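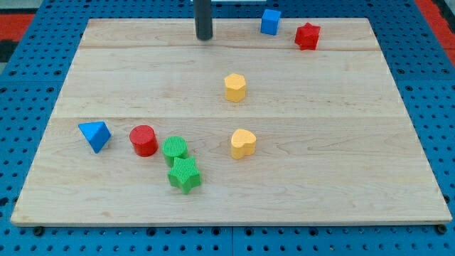

4월, 오후 작업. 펌프장 하류 지하수 시료 건 정리.

Tranulgate에서 보내온 흡착 매트 자료를 다시 읽었다. 송유관 누유 때 유분을 거의 다 잡는다고 적혀 있는데 시험 조건이 수돗물에 새 경유다. 우리가 다루는 건 Firdale 구간의 흙탕물이고 기름도 땅속에서 오래 묵은 것이다. 이 자료만 가지고는 할 말이 별로 없다.

공시료부터 돌렸다. 깨끗해야 할 병에서 작은 피크가 또 나온다. 병 세척 문제인지 용매 문제인지 아직 모름. 용매 로트를 바꿔서 내일 한 번 더. 그 전까지 저농도 쪽 숫자는 보고서에 넣지 말 것.

시료 2개만 먼저 분석. 원수는 TPH 391, 매트 통과 후 200 (둘 다 mg/L). 절반쯤 줄었다고 좋아할 일은 아니다. 매트를 빼고 빈 통에 같은 시간 세워 둔 대조구가 없다. 가만히 둬도 기름은 뜨고 벽에 붙고 일부는 날아간다. 지난번에도 대조구 없이 그래프부터 그렸다가 나중에 전부 다시 했다.

그리고 원수 병을 흔든 정도가 매번 다르다. 400 mL를 따르는 동안 윗부분 기름이 먼저 나오는 것 같음. 분취하지 말고 병째로 추출하고 병 안쪽도 용매로 헹궈서 합칠 것. 번거롭지만 이것 말고는 믿을 방법이 없다.

Economou 쪽 보고서도 봤다. 관로 운영사가 의뢰한 조사라 그런지 관측정이 죄다 상류 쪽에 몰려 있다. "유의한 영향 없음"이라는 결론은 관측정 위치를 생각하면 당연한 얘기다. 하류 저지대 자료는 부록에도 없음. 원자료 요청 메일을 보냈는데 답은 없다. 계절별 수위도를 따로 달라고 해야 하나? 지하수 흐름 방향을 화살표 하나로 그려 놓은 것도 걸린다. 봄에 농업용수를 퍼 올리면 그 일대 수위가 꽤 흔들릴 텐데.

Nidham 주민 모임에서 수치를 빨리 달라고 한다. 급한 건 알지만 지금 주면 200이라는 숫자만 돌아다닐 게 뻔하다. 대조구 결과가 나올 때까지는 "분석 중"으로만 답하기로. 현수막에 쓸 문구를 물어보면 그것도 보류.

할 일
- 용매 새 로트로 공시료 반복
- 매트 없는 대조구, 같은 통 같은 시간
- 병째 추출로 원수 재분석
- Economou에 하류 관측 자료 유무 다시 문의
- 매트 무게 전후 측정 (젖은 상태로 재면 의미 없음, 건조 조건부터 정하기)

추가, 저녁. 냉장고 온도 기록지가 점심 이후로 비어 있다. 시료 보관에는 문제없어 보이지만 빈칸은 빈칸으로 둔다. 나중에 채워 넣지 말 것.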